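The Night Bus to Grimbridge

So I'd missed the 7 o'clock by the length of one shoelace, which left me sitting in the shelter at Jullberg with a bag of oranges and my uncle's accordion. I don't play the accordion. I want that understood, because everyone who walked past that evening gave me a hopeful look.

Uncle Svatopluk had sold it to a man in Grimbridge for 600 crowns and then hurt his back, so I was the delivery. Svatopluk Murín has never in his life hurt his back on a day when there wasn't something to carry. "It's a Tichý," he kept telling me, patting the case as if it was a horse. "Sit beside it. Don't put it underneath with the luggage." I said I would sit beside it. I'd have said anything by then, he had the kitchen window open and my tea was going cold.

Anyway, an old chap came and sat down at the other end of the bench. Big coat, good boots, no hat even though it was November and blowing straight off the lake. He looked at the case for a long time and then he said, "Is that Svatopluk's?"

Well, I didn't know what to say to that -- the case is black, like every other case. I said it was, and did he know him?

"I'm Marek Ďurica," he said, and waited.

I'd heard the name, of course I had. Marek Ďurica was the one who'd gone off to Drunus with the band money the summer before my mother was born, and at every wedding since then somebody has drunk to his bad health. I'd always pictured him taller. I gave him an orange, I couldn't think what else to do, and he peeled it all in one go and put the peel in his pocket.

"He's selling it, then," he said.

"To a man in Grimbridge."

"What's the man called?"

I had it on a bit of paper, so I got the paper out and there was only an address, 199 Mill Road, in my uncle's terrible writing. Marek read it and laughed so hard he had to hold on to the timetable.

"That's my house," he said. "The crafty old goat. I wrote to him under my wife's name so he wouldn't know!"

I rang my uncle from the phone box and told him who I was sitting with. He was quiet for a bit. Then he asked whether Marek was wearing a hat, and I said no, and he said, "He never did, the fool," and told me to take the money anyway and count it twice.
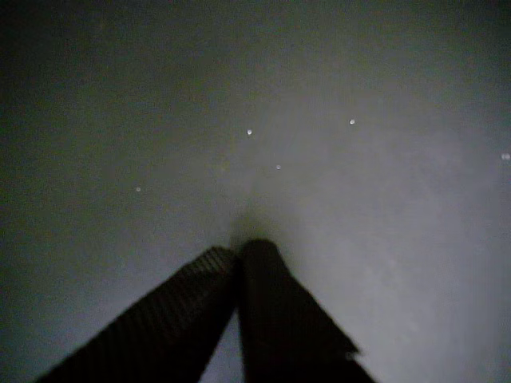

The bus came at last and we got the back seat, with the accordion between us like somebody's aunt. Past the quarry Marek asked if he could open the case, just to look, and I said it was practically his. He played very quietly, something slow I half knew, and the driver turned his radio off.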